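1/ My uncle is 73 and he needed a computer for his letters, his bank and his chess. The shop Bühler in our town wrote him an offer for 966 euros. I want to tell how we decided against it, because maybe someone is in the same situation with a parent or an uncle.

2/ First, the offer was not dishonest. It was a good machine with a good screen. But he writes two letters in a week. For this you do not need the computer of a person who edits films.

3/ I asked him to write down everything he did on the old one during one month. It was March, so the tax was also in the list. Letters, bank, tax, chess, photos of the grandchildren. Nothing else. Please do this exercise before you go in any shop. 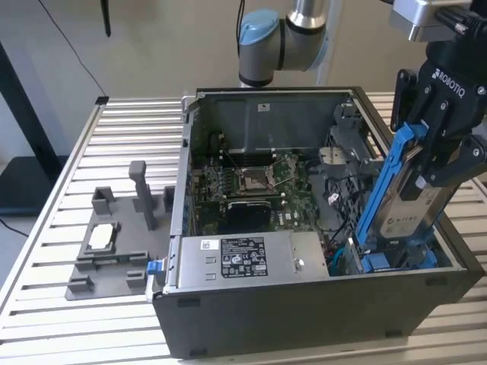 4/ After this we looked at used office computers. Companies replace them after a few years, also when they work well. The dealers buy them by the truck and sell them for little money. We found one such dealer, Wunska, in Dundesmont, and we went there together by train.

5/ My uncle was against it in the beginning. For him "used" means "somebody else's problem." I understand this. He bought a used car once in Tillimov and he still talks about it.

6/ The difficult part is to read the advertisements. Some words sound friendly and mean something else. "Refurbished" can mean tested, cleaned and with a new disk, or it can mean that somebody wiped the dust. Ask which one. A serious dealer will answer in one sentence.
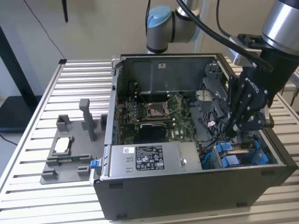 7/ The word I would like to warn about most is "barebone." It is a correct word, and for people who like to build it is a good offer, but my uncle thought it meant simple and cheap. It means that parts are missing, and you must buy them separately. The processor can be one of them: in the photo the lever of the socket is up, and there is no processor in it. When the side panel is closed you would not see this from the outside. So ask the seller directly, is there a processor, is there memory, is there a disk?

8/ Also ask about the operating system. If the computer is too old for the current version, the low price is not so low. You can install Linux, and I like Linux, but I do not want to explain it by telephone every evening.

9/ And ask for the return period in writing. At Wunska it was 30 days. My uncle read this paper two times and then he became much more relaxed.

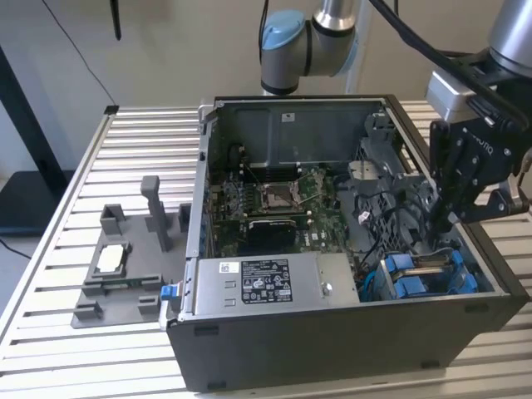
Photo: Waltraud Gruber

10/ Now about the size. He wanted a small one that fits behind the screen. I was for a normal tower, which has more space inside and is easier to open when something must be changed. He has a large desk, so I won this discussion.

11/ What I did wrong: I forgot to ask about the cable for the screen. His screen is older and has a different connection. We came home, put everything on the desk, and could not use it until I bought an adapter the next morning.

12/ Moving his files took longer than choosing the computer. He had 7 folders with the name "New." I moved them all as they were and did not give any advice.

13/ He plays chess on it now. Bühler still got some money from us, for the adapter and a better mouse. If you have questions about the used ones, write below and I will answer after work.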